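Wrist camera blurred close in, overhead view fine – 3D-printed arm

Maham Bajwa
Jun 11, 2023

I am building a printed arm on a white table top at home. Two cameras: one looking at the arm and table, one on the wrist. The arm follows recorded moves well enough, but the wrist view goes soft near the surface and I can't use it for lining up on a part.

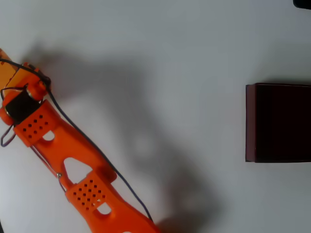
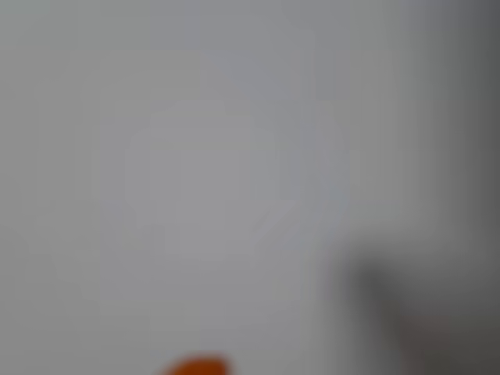

The wrist module is a Vurnholm with a screw-in lens, set to focus at infinity when I fitted it. Exposure is fixed at 162 on a scale of 0 to 255. Is this a focus fault, or do I need a different lens? I would like to avoid reprinting the bracket if I can.

Vilho Nurmi

Focus, most likely. A small lens set for infinity is no use at 5 cm. Put a printed page at your working distance, run the live view and unscrew the lens a quarter turn at a time until the letters are sharp. If it has been glued, score the glue with a knife first. Lock it afterwards with a dab of nail varnish – not superglue, the fumes fog the glass. Far objects will then be soft, but you have the other camera for those.

If the module has autofocus, turn it off. On a plain white surface it hunts.

Rekha Namboodiri

Had the same with a Harju board. Bought a different camera in December, fine now.

Seija Vainio

Agree with Vilho. Also put some tape marks on the table. Even in focus, bare white gives the software very little to work with.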